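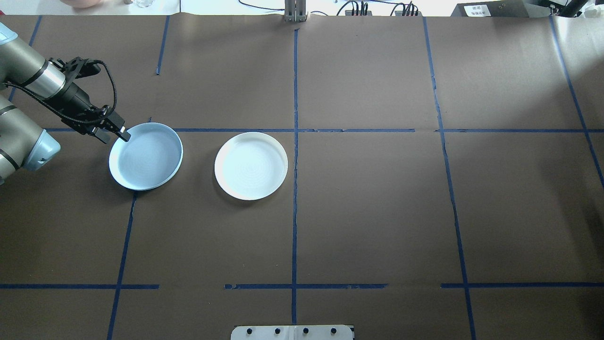
先别急着换胶带,零点没找回来之前换了也是白换,有人还没坐稳就来了这么一句,还说上回就是吃了这个亏,格子贴得漂漂亮亮,手臂过去照样偏。我嘴里还嚼着东西,只好先点头。行吧,会就从这句话开始了,原定的顺序当场作废。

Konent工作台维护碰头会纪要
2019年8月18日,Woltstead,里间小会议室
记录:还是我(下次能不能轮换一下,我真的打字很慢)

本来说好开45分钟,后来拖了,拖了多久我就不写了。没来的人请至少把最后的待办看完,前面的可以跳着看。

上次的尾巴

4月那次定下来的事,大部分做完了。备用手指到货了,放在工具柜中间那层,和旧的分开装袋,袋子上写了字。急停按钮的检查表也贴出来了,有人嫌字小,我已经放大重印。没做完的是操作说明的更新,这个怪我,写到一半去忙别的了,文件现在还停在"松开手腕处的"这几个字上,后面什么都没有。会上被念出来,大家笑了半天。

另外,Tallance那边回了邮件,说控制器的日志他们看过了,没找到硬件报错,建议我们先查机械和标定。我觉得这个答复还算实在,就是来得慢了点。

零点和标定

回到开头那句话。最近的毛病是这样的:手爪去夹盘子边沿的时候,位置忽准忽不准,靠近台面中间还好,越往外越飘。浅盘这种东西又特别挑位置,边就那么一圈,手指下去稍微偏一点,要么夹空,要么顶在边上把盘子推着走。淡蓝的和白的两个盘子轮着试过,毛病一样,所以大家倾向于先不怪盘子。

有人主张直接重做手眼标定。我当时反对了一下,理由是上次标定完以后数据一直挺稳,一上来就重做,万一根子在别处,等于把唯一靠得住的参考也扔了。争了一阵,最后定的顺序是:先查底座和安装板的螺栓有没有松,再回零位,然后让手臂空爪去点几个固定位置,看误差往哪边走。如果往同一个方向走,就查安装;如果乱走,再谈标定。

点位怎么选也吵了几句。我想用胶带的交叉点,因为一眼就能看见,谁来都会用。反对的意见是胶带本身有宽度,你点的到底是中心还是边?说得对,我认。所以以后在要用的交叉点中心画一个细十字,用白色油漆笔,画在胶带上,换胶带时十字也跟着重画。一共用8个点,分布要照顾到四个角,别都挤在中间。每个点来回走6遍,记在同一张表里,不要各记各的!上回我收到的表格格式全不一样,合起来的时候差点哭出来。

还有一件小事,查螺栓请用扭力扳手。用手拧一拧说"挺紧的"不算查过。我知道是谁,我自己。

手腕上的线

这一项讨论得比我想的久。那根黑线从手腕绕过来,在手爪上方兜一个弯再往回走,这个弯留多大,各有各的讲究。留小了,手腕转到头会绷;留大了,手臂压低的时候弯子会往下坠,有可能碰到盘子或者挡住镜头。现在这个走法是上次换手爪时顺手弄的,没人正经量过。

我提议加一个扎带固定点,马上有人问固定在哪一节上,我说不出来,于是被安排去试(提议的人总是倒霉)。试的办法是断电以后用手把手腕带到各个极限位置,看线有没有拉直、有没有折死,然后再低速走一遍完整动作,旁边站个人盯着,手放在急停上。扎带不要勒死,给线留一点活动的余地。剪口朝外,剪平,上次那个毛刺划了我的手套。

线皮如果有磨亮或者发白的地方,拍下来再处理,别一声不吭缠一圈绝缘胶布就走。缠了胶布,下一个人就看不见底下什么情况了。

手指垫片

Ranjbar给的垫片样品到了,软的一种,硬一点的一种。软的夹得牢,可是会粘灰,夹久了边上起毛;硬的干净,碰到上了釉、滑溜溜的边沿就有点打滑。会上没有谁能说服谁,那就都试。先装软的,跑完一轮再换硬的,换的时候左右2个手指一起换,不许一边新一边旧。夹紧力的设置跟着垫片走,两套参数分开存,名字里写清楚是哪一种,求求大家别再叫"新参数""新新参数"了。

装垫片之前用酒精擦手指内侧,等干透再贴。我上次急,没等,第二天垫片自己滑下来了,躺在台面上,看着挺委屈的。

有人问旧垫片还留不留。留一对,作对照,其余的扔。

台面的纸和胶带

纸还是用棕色的,这个没争议,反光小,深浅盘子放上去都看得清。问题出在胶带上。现在有些地方的边已经撕毛了,参差不齐的,交接处还有一小截竖着的胶带头,皱巴巴地拧着。大家都同意这样不行:格子线是我们摆盘子时用眼睛对的基准,边都毛了,你靠左对他靠右对,放出来就差一截。再说翘起来的胶带头,手指压低的时候万一带到了,整条都可能跟着走。

重贴的办法商量好了。旧胶带慢慢揭,贴着台面往回拉,别往上扯,往上扯纸就起皮。两头用刀裁,不用手撕。交叉的地方,横的先贴,竖的压在上面,一条贴到底,不要半路接一段。贴完用刮板推一遍,边上再用指甲摸一圈,有翘的就重来。

如果揭的时候纸破了,那就整张换,不要打补丁。补丁那块会高出来一点点,深度数据里看得清清楚楚,我们在上面浪费过一个下午。

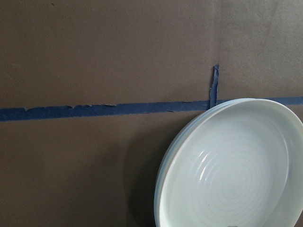 盘子怎么放、怎么叠

目前说明里只写了单个盘子平放,叠放的情况一个字没有。可是叠起来以后边沿是一层挨一层的,手指该伸到哪一层外面,程序里用的还是单个盘子的高度,这当然要出事。定下来:叠放单独建一个任务条目,高度实测,测完填进去,不准按单个厚度乘一乘就交差,盘子套在一起的高度乘不出来。

单个盘子的流程先跑稳,再碰叠放。我知道有人手痒,忍一忍。

另外是反光。釉面亮,盘子内壁在灯下会出几道白白的高光,相机有时候会拿它当边沿。处理意见有两派,一派说调灯,一派说调曝光。调灯的说法是从源头解决,调曝光的说法是灯一动别的任务全受影响。我站后面这派,主要是懒得爬梯子,不过理由也确实成立吧?最后先调曝光,调之前把现有设置导出来存好,出了问题好退回去。不行再动灯,动灯要提前在群里说一声。

盘子用完擦一下底再放回去,底上带了碎屑,放下去会垫起来一点。台面上看见小渣子也顺手捡掉。

镜头和日常保养

腕部相机的镜头要用专门的镜头布,别用袖子。擦的时候手托住相机,不要让支架受力。支架螺丝加一道记号线,从螺丝头画到支架上,以后一眼就知道有没有转过,比每次都拧一遍强多了(这个主意是会上临时冒出来的,我特别喜欢,当场就想去画)。

每天开机的顺序重新说一遍,因为最近做法又开始五花八门:先看台面有没有杂物,再看线,再上电,回零,低速空走一遍,然后才放盘子。关机前手臂回到收起的位置,手指张开一点,不要闭死,垫片一直压着会压出印子。

保养记录还是写在本子上。电子版的事又有人提了,我不反对,但是在做出来之前请先写本子!上个月有几页是空白,我问了一圈,大家都记得做过,都不记得是哪天。

备件

备用线缆还没订。型号要先跟Tallance确认,他们换过一次接头,照旧型号下单可能插不上。垫片等试完再跟Ranjbar要。胶带和棕纸我这边一起买,要的宽度跟现在一样,别有人又自己带一卷窄的来。油漆笔顺便买,白色。

待办

查底座和安装板螺栓,用扭力扳手,结果写本子。做完之前不重贴胶带。
回零后空爪点位,用统一表格,表格我今晚发。(点位这次先在旧胶带上画十字凑合用。)
误差方向出来以后在群里说,再决定要不要重做标定。
手腕线的走法,我来试,试完拍照放共享文件夹。
软硬垫片各跑一轮,参数分开存。
揭旧胶带、重贴、重画十字,点位再复核一遍。
导出相机设置,然后调曝光。
实测叠放高度,新建任务条目,排在单盘之后。
跟Tallance问清线缆接头型号。
操作说明,我写完,从"松开手腕处的"后面接着写。

下次开会的时间没定下来,翻了半天日历都对不上,我回头发个表让大家填。会议室的投影遥控器如果谁顺手带走了,麻烦放回窗台上。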